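Can children touch the robot arms at the Tividbridge open day?

Usa Meesuk
I would like to bring my two nephews in June. Is it allowed to stand near the arms, or only behind the barrier?
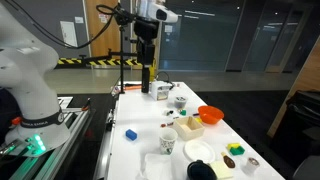 They are quite small and do not like to wait long. Must I book?

Siriporn Phuthong
We went last year. Visitors stay behind the barrier, children also. The demonstration takes 36 minutes and you should book. Please come before 2, later it is very full.

Pichit Petchrat
I did not book and they let me in.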